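Sep 23, 2020
By the list member at Ternach

Re: [sim-practice] Wrist views as evidence in door-opening episodes

An earlier message on this thread said:

> We are drafting section 5 of the Pritus practice notes, on wrist-camera
> records from simulated manipulation. The current text says an episode
> may be logged as "contact made" when the joint log shows the fingers
> closing within the handle region. Two sites want to drop the wrist
> image altogether to save storage. Does anyone object? Our runs are
> over 1,000 episodes each and the images are most of the volume.

I object, at least for doors. The joint log records what the fingers did. It does not record what was between them, and the handle region in the Isten scenes is a box drawn generously around the hardware. We went back through 400 episodes from the last Ternach run and found entries labeled as contact on the strength of the box alone. The wrist view settles most of these quickly.

My first proposal is that approach views be kept and labeled separately from contact views. An approach view has the fingers open and nothing held. It may show the glazing and a good deal of the room behind it, and still carry no handle at all.

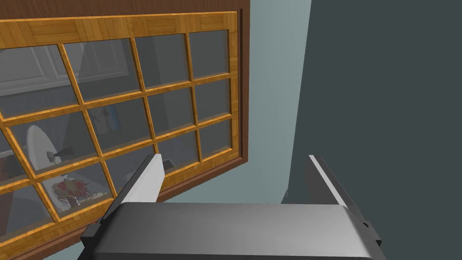 The label for such a view should be "approach, target not in view". We have been using plain "approach" for everything before contact, and that is too coarse. A reviewer reading the log alone cannot tell whether the arm was near the door hardware or near a window bar. The distinction matters when the policy is later scored on how directly it reaches the target.

The second proposal concerns views with little content. Several reviewers at Eshun delete these as corrupt. A close view of a plain surface is a valid record, and it should stay in the set with a "low content" flag. If part of some object is in view and cannot be identified, the reviewer should enter "unidentified" and leave the object field alone. Guessing from color or outline has caused more relabeling for us than any other habit.
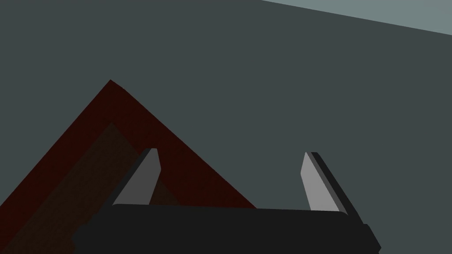
Ternach list member

On the wording for section 5, I would replace the present paragraph with the items below. They are numbered for discussion only and can be folded into prose later.

1. The word "contact" is reserved for views where the hardware lies between the fingers and the log shows closure at the same time step. Either one alone is entered as "contact, unconfirmed".

2. Where the handle is in view and the fingers are apart and clear of the door, the label is "approach, target in view". Reviewers should note which side of the fingers the handle is on. A knob and plate lying outside the gap, to the left of the left finger, is a different case from one lying ahead of the gap, and the present form has no field for it. 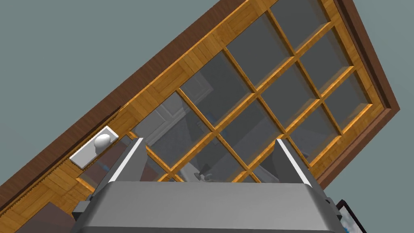

3. Left and right are given as they appear in the wrist view. The door in these scenes is often at a steep tilt because of the wrist angle, and reviewers who mentally straighten the view first do not agree with each other on direction. Record what the view shows and let the pose log supply the rest.

4. Objects visible through glass are not logged as obstacles. They can be noted in the comment field. Two of our scoring scripts read the obstacle field directly and penalized the arm for furniture in the next room.

5. Defects in the scene model, such as jagged seams between panels, are reported once per scene and not once per episode. They do not invalidate the episode unless the collision mesh is affected as well. Check the mesh separately – the rendered edge says nothing reliable about it.

6. A grasp label does not imply that the door opened. Opening is taken from the hinge angle and entered in its own field.

Item 1 is the one I would hold to if the rest are cut. With a round knob, the view at closure is usually plain enough to label without the log, and the log is then used to confirm the time step.

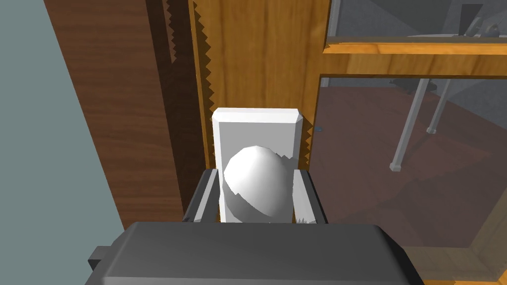 On storage, I accept that the images are most of the volume. A workable compromise would be to keep every wrist view from the last part of the approach through closure, and thin out the earlier ones. We have been doing this since January and have not yet needed a view that was discarded. The thinning rule has to be written into the run header, though. A gap in the images with no stated rule looks the same as a dropped recording.

I have no strong view on the file format. The Pritus draft asks for lossless images, and for labeling purposes moderate compression has been fine for us. Sites that train on the same images may want something stricter.

If there are no objections to items 1 and 2, I can send replacement text for section 5 to the list. Items 3 and 4 probably need a comment from Eshun first, as their reviewers use a different form.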